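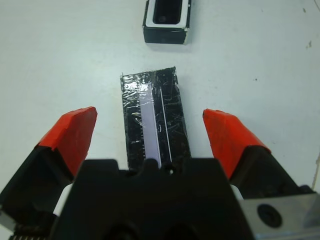 Maja Baran packed small parts by hand for 12 years before her employer, Ballik, decided to bring in robot arms. The firm puts together orders for electrical wholesalers. She was told in September that packing would be automated one bench at a time, and that her own bench would go first.

She still has a job there, on better pay. She spends most of it at Zallum, the company Ballik hired to get the arms ready, where she advises on how goods should be picked up and put down.

"I thought they'd want to know how fast I was," she says. "They wanted to know which hand I used and why I turned things over."
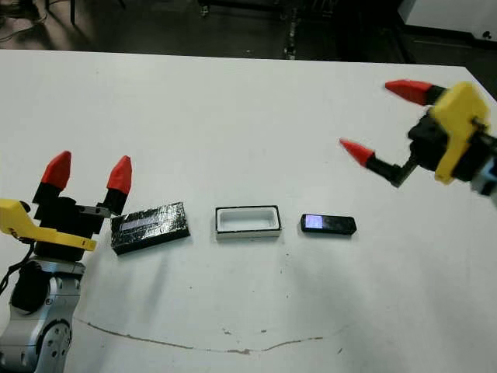 Packing sounds simple until it has to be written down. Baran's notes for one product line ran to 20 pages, and most of them dealt with things she had never thought of as decisions. Practice at Zallum starts with much less. A taped block, a small open box and a little device with a lit screen are set out between two arms, and the arms have red fingertips that taper almost to a point. Baran asked early on what the tips would do to soft packaging. Tests on that are still going on.

Back at Ballik, 718 orders went through the first automated bench in its opening week. Staff on the late shift say their wrists ache less. They also say the work is lonelier, as two people used to share that bench and one now checks the output. Ballik has promised no redundancies until the trial ends, and has not said what happens after that.
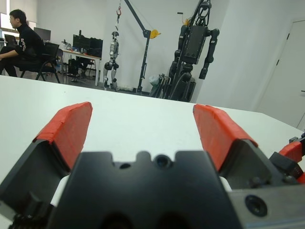
WORKING LIFE

Danish Ansari runs the project for Zallum. His side of the job is mostly desks and monitors, with the gripper work going on at a white table in the same room and two humanoid robots further back, one of them hung from a gantry. He says the packers' questions have altered his plans more than once, and that training now takes up more of the budget than he expected.

Baran goes back to the warehouse next month to teach four colleagues how to stop, clear and restart an arm. Two of them asked for the course. The other two would rather have stayed on packing, and she has told the managers so.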